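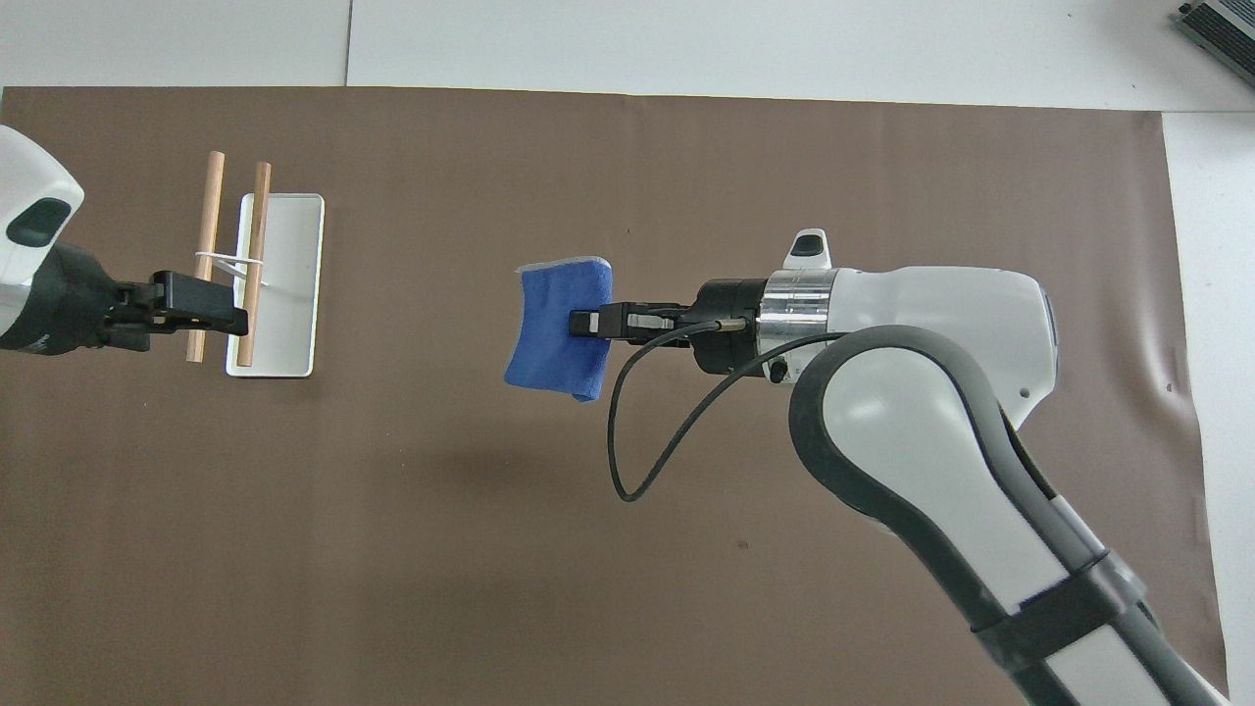 Re: [stukdale-fc] Away tickets for the Trokthorpe game

The club office answered this morning, so I can clear up most of what was asked below.

Our allocation is 500, all in the north end behind the goal. Season ticket holders get first pick through the end of March and can buy up to 3 each. Whatever is left goes to the list after that. The ground holds 3,225 now that the old terrace is closed, and they won't give us more even if the home side doesn't sell out.

No word yet on who starts in goal. Dal Bello is out with the hamstring and won't travel.

On parking, the Vikisura lot is permit only on match days. Use the one by the station and walk.

> Does anyone know how many tickets we're getting for Trokthorpe?
> Last season we took 1,392 up there and still had people
> stuck outside at kickoff. Also, is Dal Bello fit, and can we
> still park at Vikisura? I have a full car and would like to
> sort it out before the buses are booked.

Bus sign-up is open until noon the day before the game. Reply to me off list with your pickup stop.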